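About Us

Home / About / Our Story / Join / Contact

The Penska Robotics Club meets on Monday evenings and most of Saturday, and if you have ever walked by and wondered what all the talking was, well, that was us. We are a club for students from middle school up through the first years of college, along with a handful of grown-ups who came to help out once and have been coming ever since. We build small robots, we enter a contest or two each year, and lately we have been putting a great deal of our time into a project that we are very fond of and would love to tell you about.

How we got going

The club was started by Nanna Ladefoged, who taught shop and math and had a closet full of motors she couldn't bear to throw out. The first group had five students in it, and they spent an entire winter on a cart that was supposed to follow a line of tape and mostly followed the radiator. Nanna still has that cart. She brings it to our open house every year, and it still heads for the radiator (we have three of them now, so it has some choice in the matter).

Gebhard Stöckli joined the next fall to look after the electronics bench, and Þórey Steinarsdóttir took over the programming group when she finished school herself. She was one of the original five, so she has seen the club from both sides of the table. These days we have 18 students on the list, and there is room for a few more.

What we are working on now

Our big project is called Itomau. The idea is to teach a robot arm to tidy up a home by giving it lots and lots of examples of people doing it. The students take a gripper in their hand, pick up everyday things with it, move them from one spot to another, and let the recording run. Afterward they sit down and go through everything, throw out the bad takes, and label the good ones. It is slower than anyone expects! A bag of something soft takes a very different touch from a stiff box, and a thing that folds up when you squeeze it is harder still.

We do a lot of this work in real living rooms and kitchens and not just in the club room. A real home has chairs and shoes and curtains and sunlight coming in the door, and if the arm is ever going to be useful to somebody's grandmother it had better get used to all that. Families have been very kind about letting us take over a table for an afternoon. We are up to 2,029 recordings so far, and 1,191 of those have been checked and labeled, so you can see that the sitting-down part is where we could use the most help.
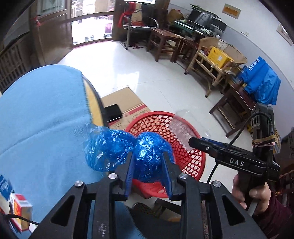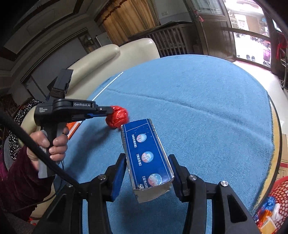

Itomau practice at the table with the blue cloth: a blue plastic bag in the first photo, a dark blue box in the second, and two grippers out in both.

New members usually start on Itomau in their first month, and we like it that way. You don't need to know how to solder or write a line of code to pick up a box carefully, and by the end of an afternoon most people have a long list of opinions about fingers. The older students take those opinions seriously. Several changes to how we plan a session came from somebody who had been with us for two weeks.

The rest of what we do

Besides Itomau there is the Drurell Cup, our spring contest with the other clubs in the county. Each team builds a robot small enough to fit in a shoebox and runs it through a course that isn't shown until the morning of the event. We have finished second, fourth, and once dead last with a robot whose wheels were on backwards, and that last one is the year people still talk about at potlucks. Wenche Haugen runs the Cup team and keeps the snack shelf stocked, and she would like you to know the snack shelf is for everyone.

In August we hold a week of day camp for younger kids - paper, string, little motors, and a good deal of glue.

Where to find us

We are in Room 301 of the Þorgeirsson Building, up the stairs and to the left. The elevator works if you hold the button down. Monday meetings begin at 6:30, and parents are welcome to stay, have coffee, and get put to work.

If you would like to visit, or you have a table you could lend us for an afternoon, please write to Yvette Hiebert through the contact page. She answers everything herself, usually by the next day, and she can tell you about dues and about the fund that covers them for any family that needs it.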